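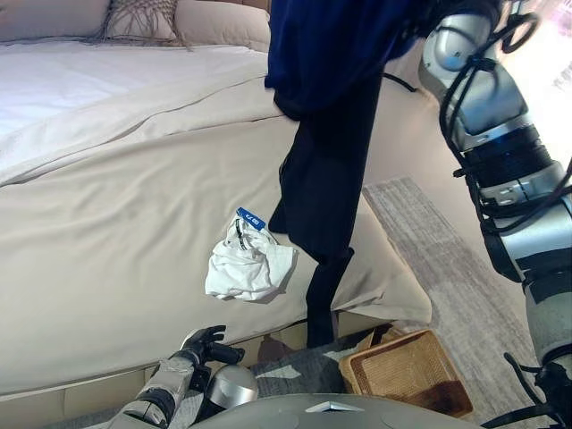
Notes on Sleep and the Change of Season

The Dorkbridge Reading Circle met in the upper room of the town library on Thursday evening for the last of its spring talks. The speaker was Borghild Holmgren, a retired school nurse, and her subject was the history of sleep in northern households. The present writer attended as a member and offers the following account for those who were unable to be there.

Ms. Holmgren opened with the question of light. In the far north, she said, the arrival of April has long been a difficult time for sleepers. The evenings lengthen quickly, children resist going to bed, and adults wake well before they need to. She read from the household notebook of her grandmother, who hung wool blankets over the bedroom windows every spring and took them down again in the fall. The notebook records the dates of hanging but says very little about whether the family slept any better.

The second part of the talk dealt with the habit of sleeping in two stages. Older letters and court papers from several countries mention a "first sleep," followed by an hour or more of wakefulness and then a second period of rest. Ms. Holmgren was careful on this point. She noted that historians do not agree on how common the practice was, and she asked the audience not to treat it as a rule for modern life.

Questions were taken for the remainder of the hour. Holger Myklebust asked whether afternoon naps had been looked down upon. The speaker replied that this depended greatly on the work being done, and that farm hands at haymaking were expected to rest at midday. Tiago Vilela, who worked night shifts at Jullwood for seven years, described the difficulty of returning to ordinary hours on his days off. He had found it easier to keep the same bedtime all week, although this meant missing most family dinners. Several members wished to hear more from him, and he has agreed to speak briefly at a later meeting.

The writer has since made a modest attempt to apply what was heard. For two weeks the bedroom window has been left open at night, the clock has been moved to the hallway, and no newspapers have been read in bed. The first of these measures has been pleasant. The second has led to one late arrival at work. The third has proved the hardest to observe and was set aside on both Sundays.

Ms. Holmgren's reading list, which runs to 38 titles, may be consulted at the library desk. The circle will resume in the fall, when Folke Nyberg is to speak on the keeping of diaries. Members who still have borrowed books from the winter term are asked to return them before then.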